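4.2 What the break-time talk told us

I should say at the outset that I never planned to write about breaks. The Pruscombe study was meant to be about how people who join a social table tennis club learn the names of the others, and how long that takes, and my questions were all about names. But you sit in a hall for enough evenings and you start to notice where the names get used, and it was hardly ever during play. People at the table say "yours", "sorry", "good one" and very little else. The names come out when somebody stops for a drink.

So from April onwards I moved my chair. Instead of sitting by the door, where I could hear the scores being called, I sat near the place where people put their things down, and I wrote down what was said there. Hina Arain, who did the second round of coding, thought at first that I'd ruined the data by doing this (she may still think so, a bit), and we agreed to treat the two seating positions as separate sets. Everything in this section comes from the second set, which covers 18 evenings and 28 regular players.
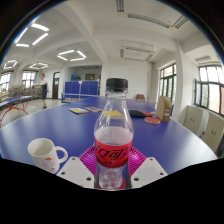
Figure 3. Drinks bottle at the Pruscombe hall.

Names turned up in the break talk in a way I found really rather lovely, because people hung them on to objects. A newcomer who couldn't yet remember who was who would ask "whose is this?" and get a name back, and then would have the name for good. Bags worked for this, and jackets, but drinks worked best of all. Something like the bottle in Figure 3, with its red label and black screw cap, is easy to point at and easy to describe across a noisy room, and "the red one" did a lot of work in my notes. A plain refillable flask got asked about far less. I'd want to be careful here, as I wasn't comparing like with like, but Hina found the same pattern in her coding before I'd told her what I was hoping for!

The owner didn't need to be present either. Two people could settle between themselves that a jacket belonged to a third, and the third would come back from a game to find a near stranger using their first name. One player told me she'd thought it was a bit forward the first time it happened, and by the next week she was doing it herself. I have called this borrowed naming in the notes, mostly for want of anything better, and Indrek Pētersons has asked me several times to find a nicer term. I haven't.

It's worth setting this beside Sethi's account of the Miltmont choir, where new singers learned names from a printed seating plan. Sethi's singers could put a name to a chair quite early on, but lost it again once everybody stood up and moved about for tea. The players at Pruscombe had no plan and no fixed places, and the names they picked up seemed to travel with the person. I don't think one way is better than the other. A choir needs to know who is standing where, and a social club can muddle along for a good while on nods and "mate".
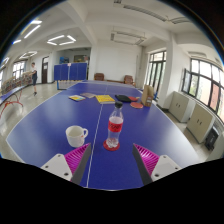 Figure 4. Table in the main hall.

There were exceptions, and I'd be cheating if I left them out. For 3 of the regulars I never once recorded a name in the break talk, from them or about them. They came together, played together and left together, and as far as I could tell they were perfectly happy. When I asked one of them afterwards whether he knew what the others in the club were called, he gave me a list of nicknames, all of them to do with how people served, and most of which I could match to a player straight away. I had nowhere to put nicknames in the coding sheet. Hina added a column for them in the end, and we went back through the earlier evenings, which took far longer than either of us wanted.

The other awkward matter is the hall itself. The building dates from 1890 and the sound in it is dreadful, so there are stretches of my notes that just say "laughing" or "something about parking". We tried the Fotska recorder for a couple of evenings, with everyone's permission, and it picked up the ball beautifully and the talking hardly at all. I went back to pen and paper. Where a name was only half heard I have left it out of the counts altogether, and that probably means the figures for the busier evenings are on the low side. The next section deals with those evenings separately, along with the interviews Indrek carried out with people who had stopped coming.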